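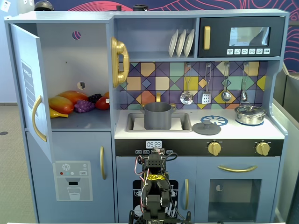

Page last updated: May

The Dollby Play Kitchen in Pale Blue

I get more mail about this kitchen than about anything else in the shop, so I've finally given it a proper page of its own. I'll tell you what's on it, what's good, what annoys me a little, and what you'll need to put it together. If you've come over from the Bundier catalog, it's the same kitchen you saw there, only with more chatter from me.

First, the color. It's a light blue with a good bit of gray in it, and it looks softer in a room than you'd expect from the word "blue." I have one set up against a dark navy wall and it looks wonderful there, with all the gold handles standing out. It also works against plain white, which is what most of you have. If your playroom is very sunny, expect it to look a shade paler by midday.

The handles are gold and a bit curvy, and I'll admit they're the reason I ordered it for the shop in the first place. Little hands find them easily! The refrigerator has one, the freezer door below it has one, and the microwave has one too, all of them set upright.

The refrigerator

The fridge is on the left, and its door opens out to the left, so leave some space on that side. I'd say leave the full width of the door plus a bit more, or you'll be hearing it knock against a bookcase all afternoon. If the kitchen is going in a corner, put the other end in the corner.

Inside the door there's a tall SHOPPING LIST sticker. My advice is to leave it alone and hang a small pad of paper nearby for the actual writing (or scribbling — we had a week when every list said the same squiggle and it always meant grapes). Some people cover the sticker with clear film so it can be drawn on with a wipe-off marker. I've done that at home and it cleans up fine, but try a little corner first.

The inside is plain gray-blue, and it holds more than you'd think. Mine has two big orange-and-red mangoes, a banana, light and dark purple grapes and a tomato in it, all heaped together in the way children like to heap things. Play food isn't included with the kitchen. I sell the Zein market bundle separately, and if you already have a basket of odds and ends from birthdays, please just use those. Nothing about this fridge needs a matching set.

There are small round holes at the back of the fridge. I'm asked about these a lot, usually by someone halfway through building it who thinks they've put a panel on upside down. Leave them be. They don't need plugs, and there are no plugs missing from your box.

The freezer with the water dispenser

Below the fridge is the freezer door, and it's got my favorite bit of artwork on the whole thing: a water dispenser, with a white snowflake, a row of tiny colored dots, a SET button and a picture of a glass of water waiting at the bottom. It's all printed. No water, no lights, no batteries, no sound. I mention it because I had one kitchen come back from a grandfather who had been pressing SET for quite a while and felt he'd been sent a broken one. He was very nice about it.

What I like about the printed panel is that kids bring their own cups to it. Any small cup will do. Mine used to hold an egg cup up against the door and make a rushing noise, and then drink it down and go back for more.

The phone

There's a shiny gold telephone receiver hanging on the side of the middle section, up high enough that a small child has to reach a little. It's glossy, so it will show fingerprints, and you'll be wiping it if you care about that sort of thing. I've stopped caring. Expect a lot of takeout orders and a fair number of calls to grandparents, some of them quite stern.

The shelf and the microwave

To the right of the phone there's an open upper shelf. I keep three white plates standing up in it, side by side, and they look very smart for as long as nobody is home. It's a good spot for plates and small bowls. Heavy things I'd keep down low.

The microwave is next along, in black with a tinted window, a gold handle on its left side and a row of six little white icon buttons beneath the window. The buttons are for pretending only. The black is a nice break from all that blue, and the window catches the light the way a real one does. One small complaint: it catches fingerprints the way a real one does, too. A barely damp cloth takes care of it. Please don't use glass spray, which I've seen leave a cloudy patch on one.

The tiles and utensils

Under the shelf is the backsplash, and I could go on about it all day. Geometric tiles in purple, mustard yellow, teal, orange and peach, with dark diagonal lines between them. I was worried it would be too much next to the pale blue and I was completely wrong. It makes the whole kitchen cheerful. If you're choosing play food or a little apron to go with it, pick any one of those colors and you'll be fine.

The silver utensils hang from hooks on the tiles. You get a ladle, a slotted spatula, a spoon and a small slotted skimmer. They're good ones to have because they all do something different, and two children can cook at once without a fight over the only spoon. (There will still be a fight over the ladle. I have no cure for it.) They do wander off. We've found ours in the bath, in the garden and once inside a rain boot, so I keep spare sets here and I'll mail you one for $9, shipping included.

Putting it together

Set aside an evening. I did my first one between dinner and 11 p.m. with a cup of tea going cold beside me, and the second one went a lot faster. The instruction booklet is mostly drawings with very few words. The panels have little number stickers on the back, and I'd leave those on until everything is standing up straight.

A few notes from someone who has built too many of these:

Lay the panels out on a blanket or a rug so the corners don't get scuffed.

Use a hand screwdriver. A power driver will go through the soft part before you've had time to stop it, and I say this with one cracked panel behind me.

Don't tighten anything all the way until the doors are on. If the fridge door hangs a touch low, loosen the hinge screws, lift it with your other hand and tighten again.

Put the utensil hooks on last. I kept catching my sleeve on them.

Fix it to the wall! The strap and screws are in the small bag, but the right wall plug depends on your wall, so you'll need to get that yourself. Children climb. Even the careful ones hang on an open door at some point.

Cleaning

A soft cloth, barely damp, then a dry one. That's all I ever do. Crayon comes off the blue panels with a dab of dish soap if you get to it the same day. I wouldn't scrub at the printed dispenser panel or at the shopping list sticker. The utensils can go in a bowl of warm soapy water, but dry them before hanging them back up or you'll have drips running down the tiles.

Price and delivery

The kitchen is $200. Delivery is $59 to most addresses, and free if you pick it up from me in Burport, where there's parking right outside and I'm happy to help carry the box to your car. It comes in one flat box, and it's heavy. Bring a second person if you can, and measure your trunk before you set off. We once had a box go home sticking out of a hatchback with a scarf tied to the end.

I've sent out some 1,000 of these kitchens by now, and the thing people most often write to me about is a missing bag of screws that later turns up taped to the inside of the fridge panel. So please look there first. If it truly isn't there, send me a note with your order number and I'll get a new bag in the mail the next morning.

Returns are fine as long as the kitchen hasn't been built. Once it's together I can't take it back, but I can nearly always send a replacement for a scratched or chipped panel. Take a picture of the damage and tell me the number on the back of the panel.

What comes in the box

Kitchen panels and doors, with the gold handles
Telephone receiver
Microwave
Ladle, slotted spatula, spoon and slotted skimmer, with hooks
SHOPPING LIST sticker
Screws, wall strap and instruction booklet

Sold separately: play food, plates, cups, spare utensil set.

The pale blue is the only color I stock at the moment. I've asked Dollby about a green one and they're thinking it over, so if you'd like green, write and tell me and I'll pass it along with the others.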